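Ticket 114: Orders from the web shop print twice at the packing bench
Status: Closed
Opened by: Kukwood front office
Handled by: Matubbar support desk
Date opened: May 7, 2019

Reported problem

Packing slips for web shop orders are coming out of the label printer in pairs. Orders typed in by hand at the counter print once, as they should. The customer runs Nonel order software, version 2, on the office computer and uses the Trandport connector to bring in orders from the shop page. The duplicates started after the connector was updated. One toy kitchen set was packed and shipped twice before the staff caught on, so they are now checking every slip against the order list by hand.

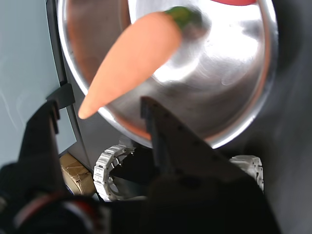
First checks

Asked the customer to open the print queue and leave it on screen while a test order came in. Two jobs showed up in the queue, one right after the other, with the same order number. That rules out the printer. If the printer were repeating a single job, the queue would show one line.

Asked for the copies setting anyway. It was set to one in the driver and one in Nonel. The customer had already turned the printer off and on and swapped the USB cable. No change from either.

Looked at the order list next. Each web order appears there only once, so the import is not creating double records. The stock count also drops by the right amount. Only the print step is doubled.

Second session, remote

Connected to the office computer. Under Printing, then Automatic Jobs, there were two rules:

Rule A: print slip when order status changes to Paid
Rule B: print slip when order is received from connector

Rule A is the old one and has been there since the shop was set up in October. Rule B was not made by the customer. It has the default name the connector gives to rules it adds during setup. Web orders arrive already paid, so both rules fire. Counter orders never pass through the connector, which explains why they print once.

Turned off Rule B and sent a test order. One slip. Sent another. One slip.
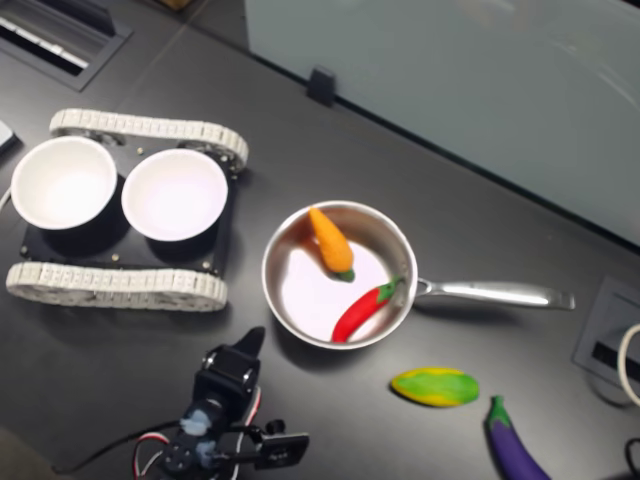 Customer wrote back the next morning to say the duplicates had returned. Reconnected and found Rule B switched on again. The connector restarts overnight and puts its own rules back if it finds them off — turning the rule off in Nonel does not stick. It has to be done on the connector side.

Fix applied

1. Closed Nonel on the office computer.
2. Opened Trandport settings, Advanced tab, and cleared the box marked Manage print rules.
3. Saved and restarted the connector service.
4. Opened Nonel and deleted Rule B. With the box cleared, the delete is kept.
5. Restarted the connector a second time to copy what happens overnight. Rule B did not come back.

The log had also grown to 200 MB and was slowing down the settings window. Archived it and set it to start a new file each week. Not related to the duplicates, but the customer had mentioned that the window took a long time to open.

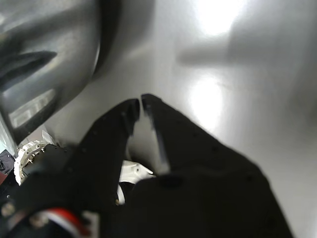 Cleanup

There were 53 old print jobs stuck in the queue from the days when the staff were canceling the second slip at the printer. Cleared all of them. The customer should not see any old slips come out after the next restart. If one does, note the order number and throw the slip away — do not pack from it.

The customer asked whether refunds would still print. They do. Refund slips use a separate rule that only looks at the status, and it was left alone. Printed one to confirm.

Customer reply

Three mornings now with single slips only. We have stopped checking against the list. Please close this one, and let us know if the next connector update is going to turn that box back on.

Support note

Replied that the box setting is kept through updates but is lost if the connector is removed and installed again. Added a line to the customer's account notes to check it after any reinstall. Ticket closed.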